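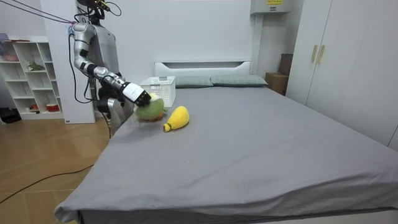
Clearing and Making a Bed Where Soft Toys Are Kept

29 May guidance for households, families and accommodation staff
Published May 29, 2024, by Rosaire Lemieux, Household Guidance, Plurnura

A bed is a convenient surface, and in most homes it is used as one. Soft toys, cushions, folded clothing and baskets gather on it during the day and have to be moved before anyone can sleep. This page sets out a method for clearing a bed of soft toys, storing them in a basket, caring for them, and remaking the bed afterwards. It applies equally to family bedrooms and to the guest rooms maintained by our members.

Before you begin

Bring the storage basket to the bed. Carrying toys one at a time to a shelf or cupboard takes longer and usually ends with several of them on the floor. A rigid plastic basket with straight sides may be stood on the mattress itself, near the headboard, where it is supported and does not tip. If the base of the basket has been on the floor, wipe it with a damp cloth and dry it first.

Strip back the duvet and any blankets completely. Small toys work their way into the folds and are then carried off to the wash with the bedding. It is far easier to find them on a bare fitted sheet, and a plain sheet in grey or another single colour shows up both toys and crumbs.

Pillows may stay in place against the headboard until the toys have been cleared. They should then be lifted and checked underneath.

Choosing a basket

Perforated plastic is the most practical choice for soft toys. The holes allow air to reach the contents, and the basket can be rinsed in the bath or shower. Solid-sided boxes with tight lids are suitable for long storage only when the contents are completely dry.

A basket 32 cm wide will hold the toys in regular use by one child and will still fit on most wardrobe shelves. Larger baskets tend to be filled to the top, and the toys at the bottom are then forgotten. Members who use the Borell open basket have reported that the handles are comfortable but that the corners can catch on knitted blankets. A strip of cotton tape along the rim will prevent this.

Wicker is attractive in a bedroom but should be lined. Loose ends of cane pull threads from plush fabric and will mark a fitted sheet if the basket is dragged across it.

Clearing the bed

1. Start at the edge nearest to you and work towards the headboard.

2. Take hold of each toy by the body. Ears, tails, stalks and narrow necks are attached by a short seam and are the first parts to give way. A toy with a long, tapering shape should be lifted from its wider end.

3. Look at the underside. This is where lint, hair and food collect, and where a damp patch will be found if there is one.

4. Place large, round toys in the basket first and lay longer ones along the sides. Do not press them down. Compressed stuffing forms lumps that are difficult to work out again.

5. Set aside anything that needs washing or mending. A pillowcase makes a useful temporary bag.

6. Lift the basket from the bed with both hands. Do not slide it, as the rim at the base may drag the sheet from its corner.

Children of four and over can generally manage the whole of this task if the basket is within reach. It is best given to them as a fixed part of the evening, before the bath or before the story, and always in the same order.

Washing soft toys

Read the label before anything else. Where the label has been lost, assume that the toy must be washed by hand.

For machine washing, close the toy in a mesh bag or a knotted pillowcase and select a cool, gentle cycle with a low spin. Use half the usual amount of detergent and no fabric softener, which flattens the pile. Toys of strong colours – reds, deep greens and bright yellows in particular – should be washed apart from one another the first time. A damp white cloth pressed against the fabric will show whether the dye is likely to run.

For hand washing, fill a basin with cool water and a small amount of mild detergent. Press the toy gently below the surface, release it and repeat. Rinse until the water is clear. Roll the toy in a dry towel and press firmly to draw out the water. Wringing will twist the stuffing and may open the seams.

Toys containing a battery box, a music unit or beads should not be put into water. Clean the surface with a cloth that has been dipped in soapy water and squeezed nearly dry, then go over it again with plain water.

Drying takes longer than most people expect. Allow a full day for a toy of ordinary size and two for a large one, turning it several times. An airing rack near an open window is suitable. Keep bright fabrics out of direct sun. When the surface is dry, squeeze the thickest part between finger and thumb; if it feels cold, the centre is still damp and the toy should not go back into the basket.

Once dry, fuzzy fabric can be raised with a soft clothes brush or a clean baby's hairbrush, using short strokes in one direction and then the other.

Small repairs

An open seam should be closed before washing, or the stuffing will come out in the machine. Use strong polyester thread in a matching shade and a ladder stitch, drawing the thread tight every few stitches. Any eye, nose or button that moves when pulled should be removed altogether if the toy is used by a child under three. An embroidered replacement is safer and lasts well.

Remaking the bed

With the toys and pillows removed, brush the fitted sheet from the centre outwards or lift it off for washing. Check that all four corners of the mattress are covered and pull the sheet towards the foot of the bed to take out creases. A sheet that will not stay flat is usually too shallow for the mattress, and sheet clips beneath the corners are an inexpensive remedy.

Shake the pillows and replace them side by side with the open ends of the cases facing away from the door. Spread the duvet last. If one or two toys are to remain on the bed, set them in front of the pillows and keep the basket beneath the window or at the foot of the bed, clear of the path to the door.

Cot beds are a separate matter. Soft toys and pillows should not be left in a cot with a sleeping baby.

How often

Fitted sheets and pillowcases should be changed weekly. Toys that are taken to bed every night may be washed monthly, and the remainder twice a year. Many of our members do this at the end of May and again in November, when the bedding is changed for the season. The basket should be emptied and rinsed at the same time.

Toys no longer wanted should be washed and fully dried before they are passed on. The exchange shelf at the Urolport branch accepts clean soft toys with sound seams and a readable label. It cannot accept those that have been mended with glue.

Readers' note

Mrs Đỗ, of the Urolport branch, writes that she keeps a second, smaller basket inside the wardrobe and exchanges the contents of the two every 21 days. The toys wear more evenly, and the bed is quicker to clear. We are glad to pass on the suggestion.

Related guidance
Folding a fitted sheet without help
Airing pillows and duvets in a small flat
Removing lint from plush and brushed cotton
Labelling baskets for a shared bedroom
Storing winter blankets

Contact: Household Guidance, Plurnura | © 2024 Plurnura | Back to top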